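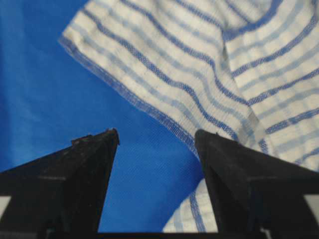

Shona Halliday reckons a striped towel will always look crooked on a shelf, however it is folded, and that plain white saves you the bother. I went in agreeing with her. I'm still mostly there.

White waffle-look weave, blue stripes in two weights, and a bright blue overlocked hem that is already a bit fuzzy. Seen on a royal-blue cloth, with a crease up toward the top where the stripes change direction.

Kitchen Towels, the Folding Page

We have 27 towels in the Sordale kitchen and a shelf that was meant to hold them all. Every household guide I've read claims a thirds fold fixes this. I have my doubts — most of those guides are written by people with very deep shelves.

Stripes do give you a line to fold along, I'll grant that. The trouble is that the line wanders as soon as the cloth drapes, and then you are smoothing the same towel over and over.

My method, for what it's worth: lay it flat, match the hems first, ignore the stripes until the end. Tadhg Daly prefers rolling. Rolled towels look fine in a basket and fall off everything else.

The thirds fold gets another month. More towels to be added when I get to the lower drawer.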